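**Planning Notes: Guest Lists, Seating and the April Booking Window**

Most of the questions we get at this time of year come from couples who have booked a venue and are now trying to work out how many people will really be in the room. This item covers invitations, replies and seating. Flowers and music were in the last newsletter, and cake tastings will be in the next one.

Start with the room. Ask the venue for two numbers: the most people it can hold, and the most it can seat at tables with a dance floor in place. These can be far apart. The main hall at Skulton holds 485 standing, but once you put in round tables, a head table and a dance floor, you should plan on 413 at the very most. The garden room at Niveo seats 100 and will not go over that, even for a late cousin.

Write your list before you order anything on paper. Count by household when you order invitations and by person when you talk to the caterer. Couples mix these up all the time and end up with a box of extra envelopes. Order a small number of spares anyway. Addresses change, and one or two will get spoiled when you write them out.
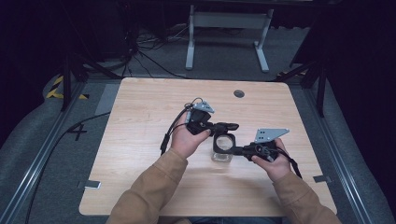
**When should we ask guests to reply?**

Set the reply date four weeks before the wedding. Most caterers want a final count two weeks out, and that leaves you time to call the people who have not answered.

If you have many guests coming from out of state, send a save-the-date card eight months ahead. It only needs your names, the date and the town. Invitations can follow at the normal time, eight weeks before the wedding. Put the hotel details on a separate card or on your website. Guests lose them if they are squeezed in at the bottom of the invitation.

Reply cards come back with no name on them more often than you would expect. Number the backs lightly in pencil and keep a matching list. If you take replies online, send one test reply yourselves first and check that meal choices come through.

On plus-ones, pick a rule and stay with it. A common one is that anyone married, engaged or living with a partner gets a named invitation for both. Write the partner's name on the envelope where you know it. "And guest" is fine where you don't.
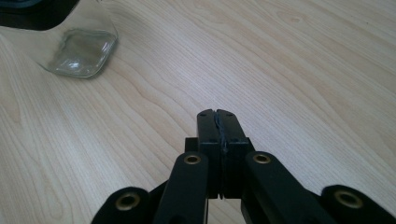 *Page last updated: April*

Seating charts go faster if you leave them until the replies are in. Place your parents and grandparents first, then the wedding party, then work outward. Keep older guests away from the speakers and near a door. A table of eight is easier to talk across than a table of ten, but ten is cheaper, as you will need fewer centerpieces and linens. Ask the venue which size its tables are meant for.

Akinyi Shirima, who handles bookings at Kimaro, asked us to pass along that tent rentals for early fall are filling up. Kimaro has 3 large tents left for September and will hold one for ten days without a deposit. After that the deposit is a quarter of the total. Sidewalls and heaters are priced separately, so ask for them in the quote.

Lernivska has moved its invitation samples to the upstairs showroom. Walk-ins are welcome until 4 p.m., and you can take home up to five samples. Letterpress orders now need six weeks. Flat printing is still two. They have more than 40 paper colors in stock, and matching envelopes can be ordered for most of them.

A few dates to keep in mind if you are planning for next spring. The Skulton calendar opens for spring bookings at the end of April, and the evening slots go first. Niveo is already taking names for its garden room. Tours there run in the morning only, and you need to sign up before you go.

Next time: cake tastings, what to ask about delivery, and how much to order if you are also serving a dessert table. Send questions by replying to this newsletter.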